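Jurkano Bench Board, brown
Single-wall corrugated cardboard sheets for tables and workbenches
Item 737
Pack of 12 sheets
In stock at Dunleavy, usually packed the next working day

We started carrying Bench Board in September and it has already become the thing we reach for in our own back room. It's plain brown cardboard, cut square and packed flat, and it makes a big table so much nicer to work on! You lay it down, tape the seams, and get on with gluing, painting, potting or taking a clock apart without worrying about the top underneath.

Each sheet measures 29 by 40 inches. The corners are true, so two sheets butt together with hardly a gap, and the brown liner takes pencil well (we scribble measurements right on it all day long). Both faces are the same, so you can flip a sheet when the first side gets too messy and use it all over again.
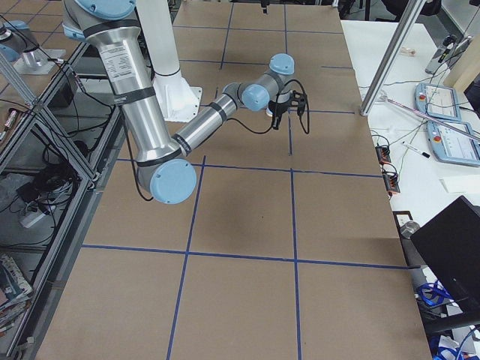
Brown cardboard covering a large table.

Cutting is easy. A sharp utility knife and a metal ruler will give you a clean edge in two passes, and the flutes run the long way, so folds in that direction come out crisp. If you need to go around a clamp or a table leg, make a paper pattern first – it takes a minute and saves a sheet. Regular paper packing tape holds the seams flat. Masking tape works too, but it tends to lift after a week or so in our shop.

Good for
Craft tables and classroom tables
Spray adhesive and latex paint
Sorting screws, beads and other small parts
Lining shelves and drawers

Not so good for
Standing water. The board is uncoated and will swell if it gets soaked. For wet work, look at Sotance Waxed Board, which comes in the same sheet size.
Anything hot. Keep soldering irons and heat guns on a proper mat.

Storage
Keep the pack flat and off a concrete floor. Sheets stored on end in a damp garage will bow, though a night under a few heavy books usually brings them back.

Shipping
Packs go out flat between two stiff boards, wrapped in paper. Please open the parcel from the short side – the top sheet sits close to the wrapping and a deep knife cut will mark it. Crushed corners? Send us a note with your order number and we'll replace the damaged sheets.

Goes well with
Zidska paper tape, 2 inch
Zidska utility knife blades

Page updated Sunday, December 29, 2024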